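Library > Household Economics > Part Two: The Pantry > Chapter 6

Chapter 6
Dry Goods and the Long Wait

There is a sack of something at the back of your cupboard. You bought it in a hopeful mood, probably in January, and you have moved it aside every week to reach the crackers. This chapter is on the side of the sack.

Dry storage is the oldest kind of saving, older than coins and a good deal older than banks. A household that could hold a harvest until the next one could turn down bad work, feed a cousin, and sit out a war if the war was short. A household that couldn't was at the mercy of whoever had the barn. Most of what we will say in later chapters about credit, insurance and the price of a loaf begins with that difference, so we may as well begin there too.

Take the town of Sterdale, which will follow us through the rest of Part Two whether it likes it or not. In its early years Sterdale had 200 households, one mill, and a storehouse on the Buvwood road that leaked at the north corner. The storehouse charged by the sack. Families who paid got their grain back in spring, minus a share for the mice, whose contract was unwritten but strictly enforced. Families who kept their grain at home paid no fee and fed their own mice directly.

Which group did better? The storehouse ledger says its customers did. The storehouse ledger was kept by the storehouse.
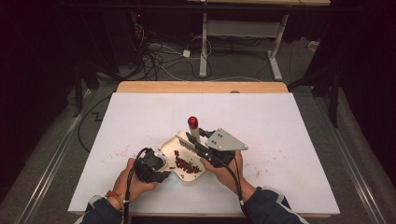 Beans complicate the story in a useful way. Grain was sold, taxed and argued over, and so it left a trail of paper. Beans were mostly eaten by the people who grew them. A crock of dried beans under the stairs appears in no tax roll, and for a long time historians, who like tax rolls, wrote as if it had not been there. The town of Edet, down the valley, looks desperately poor in the grain accounts for 913 days running, and yet its people went on marrying, building porches and suing each other over fences. They were eating something.

Economists call this home production, and they have never been comfortable with it. If you buy a can of cooked beans, the sale is counted. If you soak and boil your own, the beans are counted when you buy them and your evening is not counted at all. If you grew them yourself, you have dropped out of the figures and may as well be a rumor.

We will need three terms before going further. A store is any good held for later use. Shrinkage is the part of a store that is gone when you come back for it. The carrying cost is everything you give up to keep the store, including the shelf, the jar, and the pleasant thing you might have put on the shelf instead. Students reliably forget the shelf.

Section 6.1 works out the carrying cost of a 900-pound store over one winter, first at the Sterdale rate and then at home. Section 6.2 takes up shrinkage and gives the mice a fuller hearing. Readers in a hurry may skip to 6.3, on prices in June, when last year's stores run low and everyone remembers who was rude to whom.

Firetside Open Textbooks | Contact the editors | © Firetside | Back to top
2 comments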